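Picking the Tray, Not the Product
Visit report, 10 June 2025

Dravard builds handling cells for packing lines, and its open day at the Dultach works was given over almost entirely to packaging inserts. The products that go into inserts are well served by existing machinery. The inserts themselves are still mostly laid out by hand, and the firm has spent the period since April trying to change that on one bench cell, known internally as Birnura.

The cell is simple on paper. A single arm carries a two-jaw gripper with tapered fingertips. A small camera rides at the wrist and looks down past the fingers, so the controller sees the part and the tips together. There is no overhead camera. The engineers removed it early on, having found that the arm blocked its view during the last part of every approach.

Moulded trays are awkward for several reasons. They flex, so a grip that holds at the rim may fold the part at its narrowest section. They are semi-glossy, and highlights move as the wrist moves. Many have slots cut through them, and whatever lies underneath shows through as a bright patch that software can mistake for an edge.

Dravard's answer is to slow down. The arm stops above the tray, takes its pictures, picks a grip point and only then descends. A full cycle took roughly 3 seconds longer than the Lockwood suction unit running on the next bench. Suction is quicker on flat board, but the visitors were shown what happens when a cup lands across a slot: the seal fails and the part stays put.

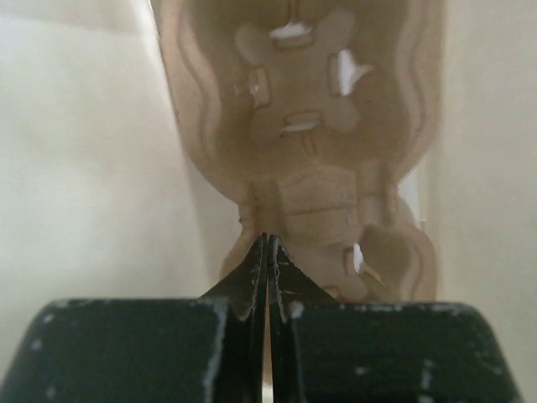 Fingertip shape took up much of the discussion. Narrow tips reach into tight contours but concentrate the load, and a thin wall will mark if the closing force is set too high. The cell stores a separate force limit for each tray pattern. Changing pattern means loading a new file and running 2 test picks, with no change of tooling.

The logged trial so far covers 786 picks, the last 300 of them without an operator at the bench. Dravard would not give a failure rate — the definition of a failed pick is still being argued over — and no price has been set. A second cell is being wired at Dultach, with a longer arm and the same gripper.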